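# Let the operators be slow

Most of the people who teach robots by hand are told, sooner or later, to go faster. I think this is a mistake, and I think it comes from counting the wrong thing.

I ran remote-control sessions at Clutow for two years before moving to Wellby, where I now review what other people record. Both places measure a shift by finished demonstrations. At Clutow the target was 150 a day for each station. It was written on a whiteboard by the door and it shaped everything that happened in the room.

An operator who has to reach 150 learns a few habits. They pick the object up from whichever side is closest. They skip the small pause before the fingers close. They bring the arm in along one path and keep using that path until the shift ends. None of this breaks a rule, and each recording looks fine when you watch it alone. Watch 40 in a row and you see the same motion 40 times.

A robot trained on that set learns the motion. Move the object a hand's width and the arm goes to where the object used to be.

I have heard the reply many times: then collect more. We tried it. For one sorting task we had 567 demonstrations from three operators working at full speed. We threw most of them out and kept 119, picked because the operator had approached from different sides or had missed, backed off and tried again. The policy trained on the 119 did better on our own shelf test. I don't offer that as proof of anything outside our building, but it changed how I look at a daily total.

Chopsticks are a good case. They are thin, they roll, and they lie close to the table, so a gripper has little room to get its fingers around one without touching its neighbor. A person at the controls feels none of this through their hands. They have to judge it by eye and come down carefully. When they are in a hurry they come down on two at once, and then they either restart or drag the pair apart and hope the reviewer lets it through.

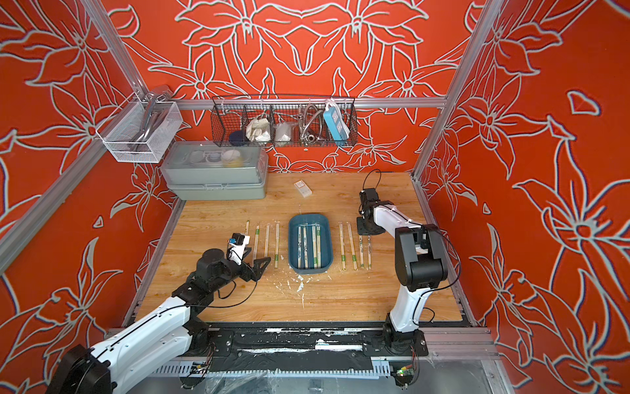

## What slow work gives you

With six chopsticks in the tray and four more on either side, there are plenty of choices to make. Which one first? Does the left arm work while the right arm waits, or do both move together? Some of the sticks are plain with green bands and some are printed, and the two printed ones on the right are shorter than the plain ones next to them. An operator with time will handle those differently, maybe gripping a short one nearer its middle. An operator without time will treat them all the same, and the model will too.

I would rather have 11 recordings from the first person than a full day from the second.

There is a cost, and I don't want to skip over it. Slow demonstrations can be bad in their own way. A nervous operator stops in midair for several seconds, and a policy trained on that will stop in midair as well, for no reason it could ever have. Long pauses should be trimmed or rejected. By slow I mean unhurried. The hand keeps moving and the person is thinking about the object in front of them.

## What I would change

Take the number off the whiteboard. If managers need a figure, count starting positions covered, or recoveries recorded. Lavoie, a smaller shop that trades notes with us, pays by the hour and has operators write one line after each session about what was hard. Those notes are dull to read and I have found more problems in them than in our dashboards.

Let operators throw out their own work without it counting against them. At Clutow a discarded take lowered your rate, so people submitted takes they knew were poor.

Rotate the tasks. Two hours of the same pick is enough for anyone, and by the third hour the recordings look copied.

Pay should go up as well. Platard, the contractor we used for overflow, treated the job as data entry and priced it that way, and their good operators left within a season. A person driving two arms through a screen is doing skilled work. The robot ends up with whatever care they had to give that afternoon — and a quota uses up a lot of it before lunch.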